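Friday, July - I. Tjoa, workshop notebook

Glue trials, second go. Hide glue on the Gomley bridge repair let go again along the bass side, so I am starting over with scrap before I touch the zither itself. Othmane thinks I am cooking it too hot. Could be. The pot thermometer reads whatever it feels like and I keep meaning to swap it.

Mixed two batches this morning. Batch A 33 grams dry to the usual water, soaked overnight, B the same but only soaked since breakfast. B had lumps still. Strained it through an old stocking, used it anyway to see. Spruce offcuts, end grain sized first, clamped light, left on the bench by the window. Too much sun there really, moved them after lunch.

Hanging weights from the joints with the fish scale. A held 800 grams on the thin strips, then the wood went before the glue did, so that tells me nothing except the strips are too thin. B let go at 700, clean seperation, shiny on both faces. Starved joint or chilled, I can't tell which. Warm the wood next time - hair dryer is in the drawer under the bandsaw.

Othmane Belkadi came by to look at the soundboard crack. He wants cleats across the grain, I would rather fill and leave it. We argued and then had tea. He is leaving me the Tultden clamps till the end of the month, the small ones with cork pads. NOT to be lent on.

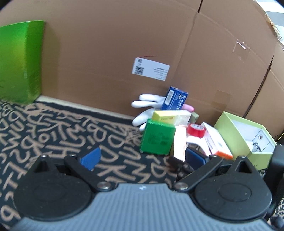

Storage is the other job. The glue pearls took up damp on the low shelf and clumped, so the full bags go up high and only a jar stays by the pot. Offcuts need sorting too, spruce from maple, before I loose track of which ones I tested. Tall brown cardboard does fine as a back wall for a heap of small stuff on dark carpet, so I want a sheet of it behind the offcut pile as well. Ask Estutix if they have any big flat boxes going spare.

To do: thicker strips, same two mixes, write the times down this time. Order thermometer. Ring the Gomley owner and say it wont be ready yet.

Tjoa workshop notes - please ask before copying - Back to top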